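Jan 1, 2021

Bench notes, power strip day

Yes, I know what the date is. The building is quiet, the heating is on, and I have had "sort out the power strips" on my list for so long that the ink has faded. So that's what I'm doing with my holiday, and I brought leftover cake.

Where we are. Back when we moved the benches, everybody grabbed whatever strip was nearest and plugged in whatever they needed, and then we all forgot which was which. Last month I followed a cord from the soldering station along the wall and behind the shelf and it ended in a strip that was plugged into another strip. Not great! I unplugged both and wrote myself a note, and the note is what got me in here today.

The rule from now on (I'm writing it big on the first page of the Index too, so nobody can say they missed it): one strip per bench, straight into the wall, no chaining. If you need more outlets than that, come and talk to me and we'll look at what you have running. Heaters and the heat gun go in the wall by themselves. I'm serious about the heat gun.

I'm going through the strips one at a time on the white board, same spot for each, nothing plugged into it, cord pulled out to the side so I can get at the whole length of it. It goes faster than I thought, apart from the wiping. Old tape glue is the worst stuff on earth. Warm water and a drop of dish soap on a barely damp rag, strip unplugged the whole time, then it sits on the shelf overnight before it goes anywhere near a wall.

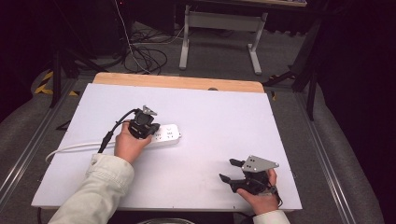
Leobardo Espinoza: Can we please keep the cords running off the left side of the bench when these go back? I'm forever catching my sleeve on the one that comes out on the right. Also I still think we should buy the kind with a switch for each outlet and get rid of the rest. I'm tired of crawling under there to pull a plug.

OK, fair on both. Left side it is, and I've added it to the bench card. On the switches I've come around to your way of thinking. I used to find them fussy (more parts, more to go wrong) but being able to kill one outlet and leave the others alone is really handy when you have a charger and a lamp and a scale all on the same strip. What I don't want is people using the switch as a reason to leave everything plugged in forever. Switch off, then unplug, then go home.

Ordering. I priced replacements at Drimport and at Savchuk. Savchuk is cheaper per strip but wants a bigger order than we will ever need, and Drimport will sell us 2 and let us see how we like them. I'd go with Drimport. They do one with a flat plug too, and that would finally let us push the cabinet back against the wall. Delivery is sometime in February, so we limp along with what we have until then.

Cover plates: the little blank ones for unused outlets. Somebody bought a bag of them once and I can't find it. If it's in your drawer, please put it in the box marked Cover on the middle shelf. I don't need to know how it got to your drawer.

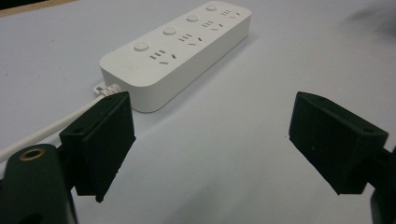

Four-outlet strip with a button for each outlet, cord end toward the bench.

I like this style a lot. No printing on it at all, so I'm going to put a paper tag on the cord with the bench name and leave the top clean. Tags on top just peel and turn into more tape glue (see above, worst stuff on earth).

What I check, for whoever does it next time. Run the cord through your fingers from the plug to the collar and bend it gently as you go, feeling for flat spots or nicks. Wiggle it where it goes into the housing. Press every button, and if one feels mushy or won't stay put, the strip goes in the reject bin. Look into the slots with a flashlight for bits of solder or wire. Shake it next to your ear - if it rattles, same bin. We don't open them up and we don't fix them.

Still to do: tags, wipe down the shelf, find the short extension cord, ask Leobardo if the lamp at his bench really needs to be on that side. Cake is in the kitchen under foil.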